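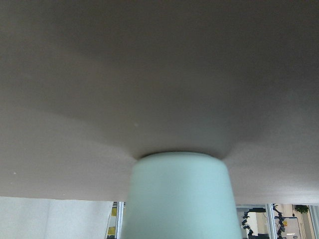 Green cup against the gray, windows behind. January 14, 2025.

Budget day, and I have been looking forward to it for a week, which says something about me. I took the long way through the lab with my coffee so I could look at everything once more before opening the spreadsheet, and of course I came back with more wishes than I left with. The wrist views are what I keep going back to. You get right up against the cup, closer than I would ever put my own nose, and I could watch that all day!

So, the money. We have 2000 left on the small equipment line and it has to be spent or promised by July. I want a better light over the long table, spare fingertips for both grippers, and a proper second set of cups, bowls and cloths so that we can swap things out when one gets scratched or goes missing. The Oritz quote for the light came back at 1000, stand included, and I did a small dance in my chair. That is half the line gone in one go, but evening work has been on my mind all winter and I would love to stop planning everything by when the sun goes down.

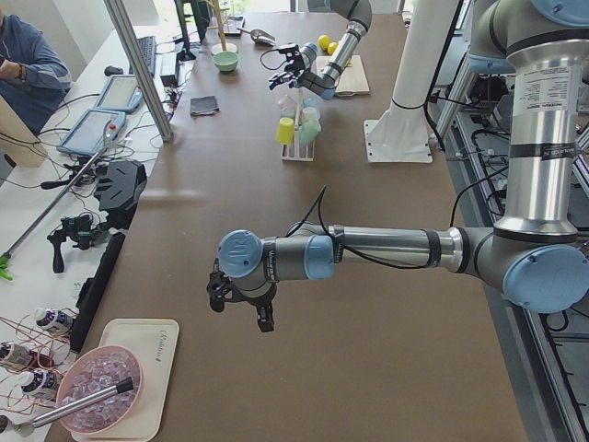
The fingertips are harder. Flonovance sells them in packs of 9, an odd number for people who use them in pairs, and I spent far too long on the phone asking if they would do anything else. They won't. Fine, we'll have a spare for the drawer. Troncoso has a softer kind that I like the look of very much, and they will send 2 to try before we commit to anything, so I said yes on the spot and only then wrote it down. I think the softer ones could be lovely with thin plastic cups. Must remember to ask about delivery and whether the screws come with them.

Next year's plan is where I really got going. I have called the sheet Jotutden, same as the project, and given it a tab for things we need and a tab for things I would buy if somebody left me a fortune. The second tab is longer. Cleaning supplies have never had their own row before, and this time they do: lens wipes, a blower, lint-free cloths, a small brush. With a view as close as the one I was looking at today, plain gray and nothing else in it, all those little white specks stand out like stars, and there's a tiny dark one too. I put the wipes down as a monthly order and felt very grown up about it.
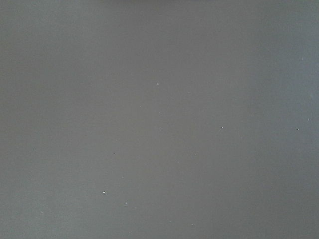 Storage got the last hour. I would like shallow drawers under the side desk, the kind with dividers, and labels I can read standing up. Looking over the gray close-up again, with the white specks scattered across the middle and lower part, I moved the blower up to this month's order as well. It costs next to nothing and I want one anyway. Cable ties too, the reusable sort, a big bag. Tomorrow: call Oritz back, send the address to Troncoso, and measure the desk before I fall in love with any drawers.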